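Reading time: 2 min

Salt Line: how a two-hander was built for the small screen

Stukurus, the drama that opened on Tanora in March, confines itself to a lighthouse, a supply boat and one stretch of coast. Showrunner Boglárka Dudás wrote it as a stage piece and kept that economy when Odis commissioned the series: 10 episodes, two leads, no flashbacks.

The plot turns on an inheritance. A keeper dies without a will, and his estranged daughter has 98 days to prove residence before the station reverts to the harbour board. Her opponent is the board's surveyor, Baloyi, who arrives in the second episode and does not leave.

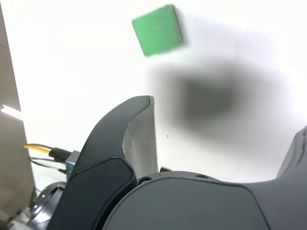

Light and colour

Cinematographer Kornél Gál graded the interiors towards grey and limited saturated colour to one object per sequence. Exteriors were shot at dusk — a window of over two hours at that latitude in summer, much less by the end of the schedule. Dialogue was recorded on location wherever the wind allowed, and the storm episode was replaced almost entirely in post.

The middle run is slow, and the harbour board subplot needs more than it gets. The sound mix favours low frequencies and suffers on television speakers.

All episodes are streaming now. A second season has not been ordered.

We use cookies to improve your experience. Accept all | Manage preferences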